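Wanted: people who talk to their kitchens (home tryout panel for a new smart speaker)

Hi! I run the home testing program at Clunus, a small company in Brandham that makes voice-controlled speakers and a little touchscreen display for the kitchen counter. We have a new speaker called the Lynch coming out later in the year, and before it goes anywhere near a store shelf I want it living in real homes, with real noise and real people mumbling at it before coffee. So I'm looking for 41 households to take one home for six weeks and tell me what they think.

You don't need to be techy. Please don't skip this one because you still have trouble with the TV remote. I have plenty of people around me who love reading release notes. What I'm short on is people who get annoyed when a timer won't stop, and who'll write to me about it while they're still annoyed.

What you'd get: one Lynch speaker, one counter display, and a smart plug to go with them. You set it all up yourself using the booklet in the box (the booklet is part of what we're testing, so if page two makes you want to throw it, I want to know). After that you use it however you like. Music, timers, weather, the shopping list, turning a lamp on and off forty times because your kid thinks it's hilarious — all fine by me.

What I'd ask back: a short form once a week, maybe ten minutes of your time, and one phone call with me at the halfway point. There's also a longer form at the end. If something breaks or acts strange in between, you can text me a few words and I'll take it from there.

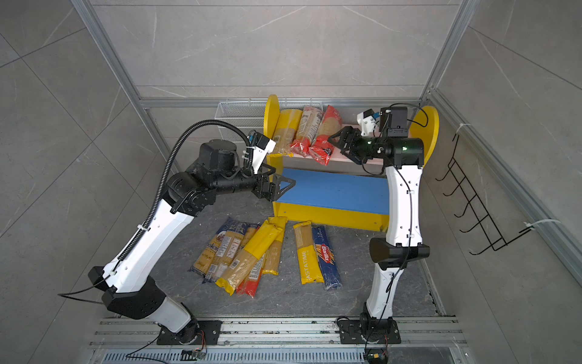

The shopping list is the part I'm most curious about, by the way. It worked nicely when we tried it in the office, but we all talk to it the same way by now. I want to hear what happens when three people in one house add things at once, or when somebody says "the crackers we like" and expects it to know. Try it with the radio on. Try it from the next room with your arms full of laundry.

Who I'm looking for:

Homes in Brandham, Dreltunville, or anywhere in between. I drop off the boxes myself and I'd like to be home for dinner.
Somebody in the house who is 18 or older and willing to be the contact person.
Home wifi that mostly behaves. It doesn't have to be fast.
A phone from the last five years or so, either kind.
At least two people in the household for most of the spots. I'm saving a handful for folks who live alone, so please apply if that's you!

I'd really love some bilingual homes, some apartments with thin walls, and a few grandparents. Pets are welcome, and parrots are extremely welcome. If you already own a speaker from another company you can keep using it, just put it in a different room from ours.

Now the privacy bit, and I'd like you to read it before you apply. The speaker listens for its wake word all the time and only sends us what comes after it. During the tryout those recordings are kept so that our engineers can check what the speaker got wrong. You can listen to every one of them in the app, delete any of them, and switch the microphone off with the button on top. Everyone who lives with you has to be okay with this. I'll bring a consent form for each adult, and a parent signs for kids.

Pay is $500 per household, half when the box is set up and the rest when I get your last form. You keep the speaker and the plug. I do need the display back, sorry — we only have a small batch of those. If you decide to drop out partway, keep the first half of the money and give me a call so I can pick everything up.

We start in August. I'd like to have the list settled a couple of weeks before that, and I'll write back to everybody who applies, including the people I can't fit in this time.

To apply, fill out the signup form on the Clunus website and type panel code 869 in the first box so it lands with me and not with customer support. Tell me who lives with you, what kind of place it is, and one thing a gadget has done that drove you up the wall. Long answers to that last one are encouraged. If you'd rather do it by phone, call the front desk between 9 a.m. and 4 p.m. and ask for extension 421.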